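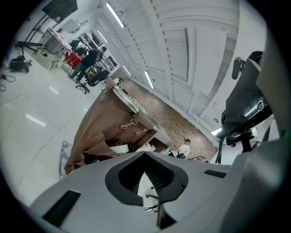 Chapter 7

Fabric in the Workplace: Weight, Drape, and Wear

Most textbooks on textiles start with fiber. This one waited until you had handled finished cloth, and the first six chapters dealt with weaves, knits, and the basic tests used to tell them apart. This chapter turns to cloth that is bought for a job: table covers, cart covers, curtains, dust sheets, and the plain heavy goods that buyers still call "utility fabric."

Utility fabric is chosen on three properties. The first is weight, given in grams per square meter or ounces per square yard. The second is drape, meaning the way a cloth falls when part of it is unsupported. The third is resistance to abrasion. Color and pattern matter to the customer, but they rarely decide how long a cover lasts.

Drape is the least understood of the three. A stiff cloth laid over a table stands away from the corners in a few wide folds. A limp cloth falls close to the legs in many narrow ones. Weight alone does not predict which will happen. A heavy cloth in a loose weave can hang more softly than a light one that has been coated or starched. In Section 7.2 you will measure drape with a disk and a paper ring, using the method described by Hedvig Sjöberg in her course notes for the Trultetti mill.

Abrasion is easier to measure and easier to get wrong. The usual test rubs a sample against a standard cloth until two threads break, and the result is reported as a number of cycles. Frøydis Brekke tested a set of cotton covers that had been in daily use at the Moen plant. The flat tops of the covers lasted an average of 2,018 cycles. Strips cut from the folded edges lasted 978. The cloth was the same throughout, and a buyer who had read only the first figure would have ordered replacements far too late.

Edges wear faster because a fold presents a narrow ridge to whatever passes by. Washing adds to the damage. Each time the cover is ironed along the old crease, the same yarns are bent again.

The chapter is arranged as follows. Section 7.1 covers weight and how to convert between the two systems of units. Section 7.2 covers drape. Section 7.3 covers abrasion and includes a table of results for 26 common fabrics. Section 7.4 deals with cutting, hemming, and allowance for shrinkage. Section 7.5 is a case study by Arturo Mancuso on reordering covers for the Samitz dining halls.

Before you begin, review the following terms from earlier chapters: warp, weft, selvage, bias, thread count, finish.

You will need a ruler, sharp scissors, a scale that reads to a tenth of a gram, and a piece of unwashed cotton at least one yard long. Keep the offcuts. They are used again in Chapter 9.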